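3. Materials and Setting

3.1 Why patterned surfaces

Most work on finding and sorting tableware by eye starts from a plain table. White cloth, gray board, sometimes black felt. Fine for a catalog. Kitchens don't look like that. Oilcloth has flowers on it, shelf paper has fruit on it, and the bowls themselves are painted, so there is pattern sitting on pattern and the rim of a bowl can be hard to pick out from what is behind it. We wanted the hard case first.

By "busy" we mean a surface where the print repeats at a size close to the size of the decoration on the dishes. A fern leaf about as wide as a painted band. A printed flower near the size of a painted one. Stripes and small checks were tried early on and dropped, they behaved more like a plain ground than we expected and the annotators found them tiring. Solid colors are kept as a control only and are reported separately in Section 5.

Two families of print are used in this paper. Wall papers, which are strong in color and read from a distance. Table covers, which are pale and only get in the way close up. The two are always combined, never the same print on wall and table at once. Papers came from Rollano, table covers from Tinden. Neither is a special order, both are the sort of thing sold by the roll or by the yard for home use, and a replacement print of similar scale should do just as well.

3.2 Tableware

The bowls were bought in mixed lots from Suwannarat, a secondhand dealer. No sets. We asked for odd pieces and took what came, chips included, unless a chip was sharp. Shapes are ordinary rice and soup bowls, a few wider ones. Cups were added later, in November, mostly plastic, after it became clear that bowls alone made the annotators lazy (everything round was a bowl, so why look).

Decoration was recorded for each piece on a short form: ground color, main color, kind of motif, and wether the motif is inside, outside or both. Inside decoration matters more than we had assumed. Once bowls are stacked, the inside of the top one is the largest painted area left on show, and the lower ones are reduced to strips of outer wall. A bowl that is easy to name on its own can become a thin band of glaze between two others. We did not try to control which bowl ended up on top.

Bins are shop-bought plastic from Brunamico. Color was not balanced, an oversight, noted again under limitations. A bin was used rather than a rack because a stack in a bin leans against a side and settles, and because that is how people in our pilot visits kept spare bowls. Racks would be cleaner to annotate. Future work.

3.3 The enclosure

Three walls and a tabletop, open at the front. The wall panels sit between aluminum corner posts so a paper can be changed without touching the table cover. Side walls are angled. We first had them square and the side papers were seen so nearly edge-on that the print was wasted. Angling them also gives the same motif at more than one apparent size, large on the sides and smaller at the back, or stretched, depending on the view. Useful for our purposes.

Figure 1 gives the strawberry condition, which combines our strongest wall paper with a pale table cover. Note how the two prints differ: the fern-and-floral cover has a light gray cast with only faint peach in it, while the strawberries are red and pink on a pink ground. The orange bowl is set down directly on the cover and its own pattern, orange on white, competes with nothing of that color nearby except the weak peach blossoms. The pink cup is the harder item. It is translucent and stands near the back edge of the table, close to the pink paper. In the bin, the top bowl is a gray and white speckled piece, almost mosaic, over others with white glaze and pale blue bands.
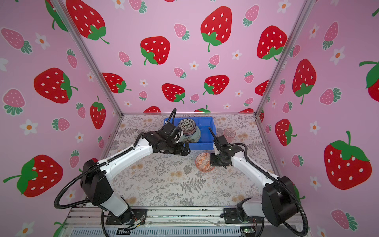
Figure 1. Strawberry condition. Strawberry paper on three walls, fern-and-floral table cover, blue bin with stacked bowls, pink cup, orange patterned bowl.

3.4 Layouts

A layout is one arrangement of dishes under one wall paper and one table cover. We collected 2,509 layouts in total. Of these 400 were set aside for testing before any annotation was done, and a further 200 were annotated twice by different people to check agreement. The rest is training material.

Layouts were not designed one by one. Each began from a starting card giving the bin position (back, left, right), how many pieces go in the bin, how many stay out, and that's all. Exact placement of loose pieces was left open. This gives uneven coverage, the middle of the table is used far more than the corners, but the alternative was a grid and a grid looks like nothing anybody has ever eaten off.

Loose pieces were kept upright. Tipped or upside-down bowls are left out of this paper entirely, and so are lids, plates and anything with a handle. Cutlery was considered and rejected, too shiny under our lights.

3.5 Annotation

Every visible piece gets an outline and the form entry from 3.2. Stacked pieces are outlined seperately, each strip of wall its own region, joined by a stack label. Where a painted edge and a printed background could not be told apart the annotator marks that length of outline as guessed. Guessed lengths count in the results but are weighted down, see Section 4. Clear and translucent items get one more mark, for whether the background print can be made out through them. Annotators worked with the color form open beside the picture and could leave a field blank. Blank fields were not filled in afterward.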